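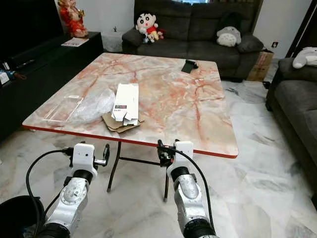

Faut-il poncer une crosse ancienne avant de la huiler ?

« Le moins possible. Sur un fusil de chasse qui a simplement pris la poussière et la graisse, je nettoie, je laisse reposer et je regarde ce que le bois donne. Le papier de verre vient seulement quand il y a un vernis qui s'écaille. »

Florante Dagdag refait des crosses depuis 2000. Il a commencé chez Clirnamley, où il montait des plaques de couche et reprenait des quadrillages, avant de travailler à son compte. On lui apporte surtout des juxtaposés hérités d'un père ou d'un oncle, parfois une carabine de tir dont la poignée s'est fendue. Les canons et les mécanismes, il les confie à un armurier. Lui ne touche qu'au bois.

La première chose qu'il demande à un client est de venir avec l'arme démontée et vérifiée. « Je revérifie quand même, à chaque fois. Ensuite je sépare la crosse de la bascule, je mets les vis dans une boîte avec leur position notée au crayon. Une vis de sous-garde, ça se remplace mal sur un fusil de cet âge. »

Vient le dégraissage. Autour de la bascule, l'huile d'arme a souvent pénétré pendant des décennies et le noyer est devenu noir et mou. Il pose une pâte de blanc de Meudon et de solvant, laisse sécher, brosse, puis recommence. « Les gens mettent trop d'huile sur le mécanisme et rangent le fusil debout, crosse en bas. Tout descend dans le bois. Si vous tenez à votre crosse, rangez-le canon vers le bas sur un chiffon, au moins les premiers jours après l'entretien. »
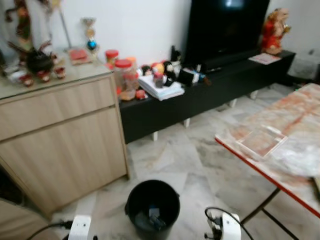 Petites tasses rouges et boîte plate sur le meuble à dessus de verre.

Pour les coups, il utilise un linge humide et un fer. La vapeur fait remonter les fibres écrasées, à condition qu'elles ne soient pas coupées. Une entaille franche restera visible, et il préfère la laisser plutôt que de la boucher avec de la pâte à bois. Callum Crabtree, tireur aux plateaux et client de longue date, lui a demandé un jour d'effacer une rayure profonde près du busc. « Je lui ai expliqué qu'il fallait enlever de la matière sur toute la joue, et que son fusil ne monterait plus pareil à l'épaule. Il a gardé la rayure. »

Sur le choix de l'huile, Dagdag a peu de secrets. Il emploie de l'huile de lin cuite, coupée pour les premières couches, puis une huile dure de la marque Skardale pour les finitions.
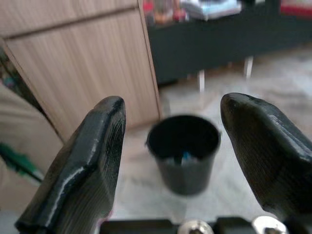
Chaque couche est posée à la paume, quelques gouttes à la fois, et l'excédent essuyé au bout d'un quart d'heure. Il faut compter une journée de séchage entre les premières, davantage par temps humide. En novembre, quand tout le monde veut récupérer son fusil, il refuse de raccourcir les délais. « Une couche posée sur une couche encore molle, ça reste collant. Le client revient au printemps avec des traces de doigts partout et il faut tout reprendre. »

Le lustre final se fait au papier à l'eau, grain 2000, avec une goutte d'huile en guise de lubrifiant. Il travaille toujours dans le sens du fil et s'arrête avant les arêtes. Le quadrillage est protégé au ruban, puis nettoyé à part avec une brosse à dents et très peu d'huile, pour que les pointes ne s'empâtent pas.

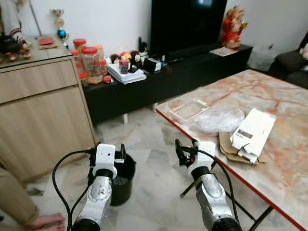

L'entretien courant

À la maison, Dagdag conseille deux passages par saison, un avant l'ouverture et un après la fermeture. Un chiffon de coton, une noisette de cire ou quelques gouttes d'huile, et on frotte jusqu'à ce que la main glisse. Après une sortie sous la pluie, il faut essuyer le bois, retirer la bretelle et laisser l'arme hors de son fourreau jusqu'au lendemain, loin d'un radiateur.

Il déconseille les produits ménagers au silicone. « Ça brille le soir même, et après plus rien n'accroche dessus. Quand je dois rehuiler une crosse traitée comme ça, je passe plus de temps à enlever le produit qu'à faire le reste. »

Reste la question des fissures derrière la bascule, fréquentes sur les vieux juxtaposés. Tant qu'elles sont fines, il les colle après un dégraissage complet. Si la crosse bouge à la main, il ne la rend pas pour le tir et renvoie le propriétaire chez l'armurier, qui contrôlera l'ajustage avant toute réparation.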